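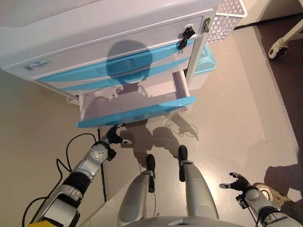

Equipment Planning: Frequently Asked Questions

Who may apply for a humanoid robot under the Omurard programme?
Any ward or clinical store at the Boscombe and Dunne sites may apply. Applications are made by the budget holder and must be countersigned by the site manager.

What does the annual charge cover?
The charge covers use of the robot, routine servicing and software updates. It does not cover changes to rooms or furniture, which must be met from the department's own budget.

Do we need to replace our existing carts?
In most cases, no. Carts with full-width drawers and recessed handles can be put forward for assessment as they stand. Where a drawer has a lock, please state on the form who holds the key during working hours.

How much should be set aside for cart repairs?
Departments should allow £395 per cart in the first year. Worn drawer slides should be replaced before the assessment visit.

How much floor space is required?
The robot must be able to stand in front of the cart with the bottom drawer fully open and both arms extended. Cables should be routed away from this area where possible. A floor plan must accompany the application.

How long does approval take?
Applications are reviewed in October and decisions are issued within four weeks. Late applications are held until the next review.

Is staff training included?
Yes. Four places are included for each department. Further places are charged separately by the supplier, Walar.

Whom should we contact?
Questions about costs should be sent to Gobnait Kavanagh, Capital Planning. Questions about rooms and furniture should be sent to Marwan Hakim, Estates.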